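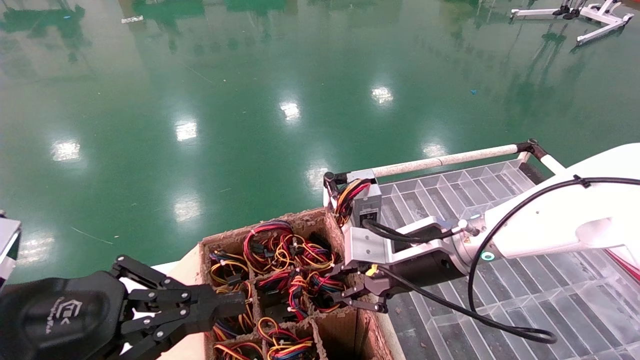
Glossy green epoxy with the ceiling lights on

Forum > Workshops and Small Buildings > Floors and Coatings
Topic: Gloss or matte for a bindery floor? Two quotes, one headache

papermoth
Posted 1/2/22

Good morning to all. I have read this forum for a long time but I write now for the first time, so please be patient with my English.

I have a small bookbinding and box making shop in Jendesville. In spring I will move into the ground floor of an old dairy building. The concrete there is bare, gray, and it makes dust. I sweep it, and the next day I can write my name in it again. With paper and cloth this is a serious problem, so a coating must go down before the presses go in.

I have two quotes. The first is from Daly, a contractor from our area: $3,449 for grinding, primer and two coats of epoxy in high gloss. They have a green like in the photo at the top, and also a gray. The second is from a man who works alone: $2,079 for a light grind and a matte water-based product with the name Nuda. He says it is enough for a shop without forklifts.

My heaviest machine is a guillotine that stands on four feet and does not move. The rest is tables, a nipping press, and paper on shelves. I stand many hours each day. What I would like to know:

Does high gloss make the eyes tired when you work under strong lamps? And does the green color change how you see other colors? I match cloth and leather by eye, so this is important to me.

Thank you in advance.

oldtrowel
Posted the same morning

Welcome. I coated floors for a living until my knees said stop.

Take the higher quote, but not for the gloss. Take it for the grinding. You can get almost any resin to look good for one summer. What keeps it on the concrete is the preparation. "A light grind" on old dairy concrete makes me nervous. Milk fat and cleaning acids go deep into a slab. I have seen coating come off a dairy floor in pieces as big as a door mat.

Ask both of them the same question: what will you do about the old contamination, and what will you do about moisture? If one of them cannot answer, you have your decision.

hinge_and_ply
Joined 2017

I must disagree with oldtrowel a little. Not about grinding, that part is right. But I paid for the full system in my furniture shop and I regret the gloss every winter. The sun comes in low through the side windows and I see two suns, one in the sky and one on the floor. I put a long mat in front of the bench only for this.

The lamps are the same. Look at the photo, each ceiling light is there a second time on the floor. When you stand up straight you don't notice it so much. When you bend over a low table and look across the room, you do.

tilda_prints
Joined 2019

Screen printer here, so color is also my job. I have a green floor, it was there when I rented the place. It is not a disaster, but it does throw some green up on white stock when I hold the sheet low and flat near the floor. At table height I could not find a difference I would worry about. I made a small booth from gray card with one good lamp, and all my matching happens there. It cost me one afternoon.

If you can choose, choose gray. If the green is cheaper for some reason, take the green and build the booth.

papermoth

Thank you, these answers are very useful already.

oldtrowel, I did call both. Daly said that they will do a water drop test and a moisture test with a plastic sheet taped on the slab, and if the fat is deep they will use a degreaser and then a special primer, and the price would go up. They did not want to say how much. The other man said that he "has never had a problem". I did not like so much how he said it.

tilda_prints, the booth is a very good idea. I do my color work at the window now, and every cloudy day I am unhappy.

oldtrowel

"Never had a problem" means he doesn't go back to look. Sorry, but that is my experience.

Get a ceiling on the extra cost in writing. It is normal that they can't give the exact price before the test. It is not normal that there is no maximum.

gus_in_jesau
Joined 2014

I will speak for the cheap one, as it seems that no other person will do it.

We have 3,000 square feet in Jesau, a shared building with a potter, two sewing people and me with my letterpress. We put Nuda down ourselves in August, on a slab that we cleaned and ground with a rented machine. It is a thin coating. It is not beautiful. It scratches when you drag a type cabinet over it, and you can see the line where we stopped for lunch. But it does not make dust, and this was the whole reason. When a place wears out, we roll a new coat on it in the evening and walk on it in the morning.

With thick gloss epoxy you can't do this so easily. A repair always shows, the patch has a different shine.

oldtrowel

You ground it yourselves and you ground it properly, I suppose. Then you did the expensive half of the job for free. That is a different thing than paying $2,079 for a light grind.

About patches I agree with you. I never made an invisible one in high gloss, and I tried for many years.

gus_in_jesau

We ground it for a whole weekend and my ears still complain. So yes, fair point.

hinge_and_ply

Can I ask about slipping? I see that it is not mentioned yet. My gloss floor with fine sawdust on it is like a dance hall. I imagine paper trimmings are worse. A sheet of coated paper lying on a smooth floor, and you step on it with a full tray of board...

tilda_prints

Yes, this happened to me, with a tray of inks. I will not describe the result.

On the other side, a smooth floor is much easier to keep clean. You see every scrap. In the picture there is one little white piece on the green and my eye goes to it immediately. On my sister's gray speckled garage floor you would find it at Easter. For a bindery this could be good or bad, it depends on what kind of person you are - I am the kind who then gets the broom.

papermoth

I am also the kind who gets the broom, I am afraid.

Trimmings are everywhere when I use the guillotine. I have a bin under the table but the thin strips fly. Is there something in the middle between mirror gloss and the matte? I did not know that I can ask for this.

oldtrowel

There is. You ask for a satin topcoat over the same epoxy. Usually it is a polyurethane. It takes the glare down, it scratches less, and it doesn't yellow so fast near a window. You can have fine grit in it, only in the zone around the guillotine and the door. Do not let them put grit in the whole floor. You will hate to mop it, and it eats the threads of a broom.

It will cost more than the plain gloss. Or you ask if they can replace the second gloss coat with the satin one. In a shop without wheels and forklifts I would accept that.

marlstone
Joined 2021

I rent, so maybe my view is different. Before you put more than three thousand dollars into the floor of another person's building, read your lease. I coated a floor in my last place, and when I left, the owner wanted it removed. It was in the contract, in a small sentence about "original condition". I paid for the floor two times, once to put it in and once to take it out.

papermoth

marlstone, thank you for this. I looked and there is such a sentence in mine also! I wrote to the owner. She answered that she is glad if the dust is gone, and I asked her to please put this on paper with her signature.

gus_in_jesau

Good that you asked. Maybe she would pay a part? A sealed floor raises the value of her building, not of yours. We got one month without rent for ours. The worst that she can say is no.

hinge_and_ply

And buy a thick rubber mat for where you stand. Whichever coating you take, it will not be soft. My back learned this late.

papermoth

I come back with news, for those who will search this topic later.

Daly did the tests. The moisture was fine. The fat is bad in one corner, where I think the tanks stood, and good in the rest. They gave me a maximum in writing for the corner. The second coat will be satin in place of gloss, with grit at the guillotine and at the door, and the color will be gray. The owner signed the paper and she pays for the corner, with the condition that I leave the floor when I go. Her own words were that she does not want to see that dust again.

I asked also how long I must wait before the heavy things go in. They say 3 days for walking with normal shoes and a full week before the presses.

oldtrowel

Make it ten days for the guillotine if you have the time. Put a steel plate or hard plywood under each foot, with a thin piece of felt below it. Four small feet with all that weight will leave marks in young epoxy.

And keep the building warm the whole time. Ask them which temperature they need at night, not only in the day.

tilda_prints

Gray! Very good. Please show it when it is finished, and tell us if you can still find your trimmings.

marlstone

Does anybody know if the satin topcoat can go over an old gloss floor, or does it all have to be ground again? The new place has gloss and I have the same two suns as hinge_and_ply.

oldtrowel

It can, if the old one is tight on the slab. Sand it until no shine is left, vacuum, wipe, and then coat. Try a small area behind a door first, and pull at it with strong tape after a week.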